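Comparison of Two Finger Pads for Handling Soft Packaged Goods
Project report, second-year robotics module
Submitted 4/4/24

1. Aim

The project compared two sets of finger pads on the same parallel gripper when handling food in thin plastic packaging. The smooth pads were supplied with the Skiltden arm. The textured pads, which have a fine cross-hatched face, were ordered from Widmer. The question was whether the textured pads allow a lower closing force without the wrapper slipping.

2. Equipment

The arm was a six-axis Skiltden on a bench mount. Gripper commands were sent from a Notari controller over the serial link. A small wrist camera looked down between the fingers and its stream was saved with the joint positions. The recording software was Fandbridge, used with its default settings apart from exposure, which was fixed by hand after the first session. Automatic exposure drifted whenever a white wrapper filled the view.

Both pad sets use the same two screws, so changing them did not alter the camera position. Finger spacing was set to zero again after each change.

3. Method

Each run consisted of an approach, a close, a lift, a hold and a release. Closing force was raised in steps of 6 per cent of the controller's range, starting from the lowest value at which the fingers moved reliably. A run was marked as a slip if the wrapper moved against the pads during the hold, and as damage if the contents were visibly dented afterwards. The saved video was checked by eye.

The first 7 runs were discarded. The approach height had been measured from the bench and not from the top of the item, and the fingers touched down too early.

4. Results

The smooth pads held rigid boxes well but slipped on loose film at low force. The textured pads held film at a lower setting. On filled bread rolls the difference was clearest, with no overlap between the force ranges in which each set first gave a steady hold. On hard items there was no useful difference.

The saved set contains 1867 images, of which almost 800 were taken with the gripper open during the approach. These were used to judge how well the camera showed the item before contact.
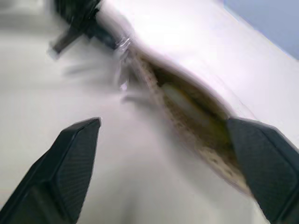
Approach speed had a larger effect on this than expected. At full speed the edges of a wrapper could not be placed accurately in the image, while the fingers remained usable as a reference because they do not move relative to the camera sideways. Halving the speed made most approach images readable. Clear film remained difficult at either speed, as highlights on the folds were mistaken for edges by the simple threshold used.

5. Limits of the work

Only one gripper was tested. The pads were new at the start and wear was not measured. The force figure is the controller's own setting and was not checked against a load cell. Items were presented in similar positions, so the results say little about picking from a mixed pile.

6. Further work

A load cell should be fitted between the fingers to convert the settings into newtons. The slip check should be automated from the video. The textured pads have been left on the gripper, and the smooth pair is stored with the spare screws in the bench drawer.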